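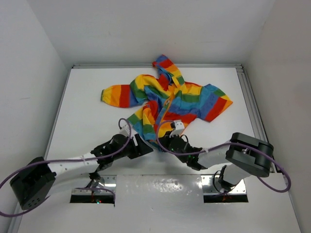
Sabina Vávra said the old gripper fingers were fine on boxes and poor on cloth, and she wanted both sets tried on a striped hoodie.

The Skasden fingers went first, then the Prudeck set – 21 runs each.

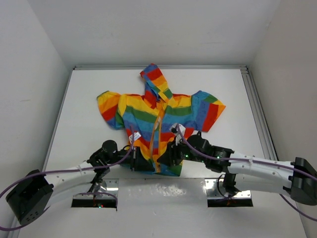
Next steps

Both sets go back on in April with a new controller.
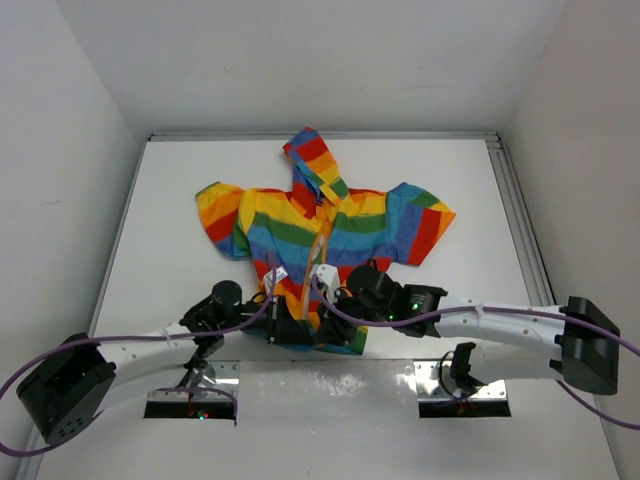
Narnasham Robotics Lab – Gripper Group

The hem is the hard part, with two arms working close together on the fabric,

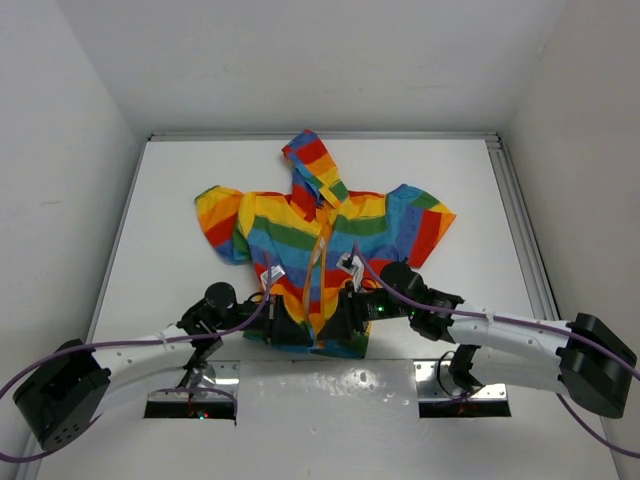

and the group wants 570 more runs before it picks a set.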